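Lustalcombe Community Lunch Club
Progress report to the Broltia Fund, first half of the grant
5 Aug 2021
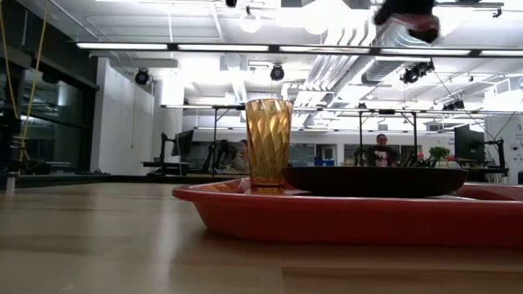 You asked for a report of no more than two pages, covering what we said we would do, what we did, and any difference between the two. The third heading has turned out to be the longest, so we have let it spread out a little.

What we said we would do

Our application promised a hot lunch once a week for older residents of Lustalcombe and the farms up the valley, 200 lunches by the end of July, a working kitchen, and "a programme of light activity after pudding". We wrote that last phrase late at night and have been living with it ever since.

What we did

We served 199 lunches. We are aware of how this looks. A two-hundredth was cooked, plated and put on the pass, but the guest it was meant for had gone home to let the plumber in, and it was eaten by the washer-up. Your guidance notes define a beneficiary quite strictly, so we have left it out.

The club opened in April, later than planned, in the old schoolroom. For the first few weeks the tables were set well apart and the windows were kept open, and guests ate in their coats. Attendance held up all the same. One table asked for the windows to stay open after the rest of us had shut them, and has been moved nearer the door.

Shepherd's pie remains the most popular dish by a wide margin. The lentil bake was served once. We had feedback.

The kitchen

The bulk of the first payment went on the cooker. We bought a reconditioned Hägglund with six rings and a double oven, and it is a fine thing, though it arrived with its instructions in Swedish and without one of its feet. The foot took five weeks to follow. Until then the left-hand oven produced sponge that was noticeably deeper at one end, and guests soon learned which end to ask for.

The fridge was repaired for less than we had set aside. The hot water was repaired for more. Between them they come out £2 under budget, and we would like this noted, as it is unlikely to happen again.

Transport

This is where we have strayed furthest from the plan. We had budgeted for a minibus on hire, but the hire firm stopped coming out as far as us in May. Lifts are now given in private cars, with mileage paid at the rate in your notes. Drivers have claimed £408 to date, against a full-year line that was meant to pay for a whole bus, so there is money left over here. We would like to move part of it to food, where prices have gone the other way. A request on your blue form is attached. If the blue form has been replaced by the green form, as your website suggests on one page and denies on another, please let us know and we will fill in that one as well.

Bookings

At your adviser's suggestion we tried Tendex, the online booking system, for a month. It worked perfectly well for the three guests who use the internet. The others rang up as before, and their names were typed into Tendex by whoever answered the telephone, then copied out by hand for the cook, who won't have a screen near the gravy. We have gone back to the exercise book. The trial cost nothing and we have no complaint about it.

Light activity after pudding

Seated exercise ran for four sessions and was politely endured. Dominoes started without our help during the second of these, at the back, and has since taken over. It does involve reaching, and a certain amount of standing up to argue. We hope it can be counted under the same heading.

What comes next

Lunches carry on through the autumn, with a break at Christmas. We expect to pass the 200 mark at the next sitting, provided somebody comes. The extractor fan needs looking at before the windows are shut for the winter, and we are getting quotes. The second payment is due on receipt of this report, and the bank details are the same as before.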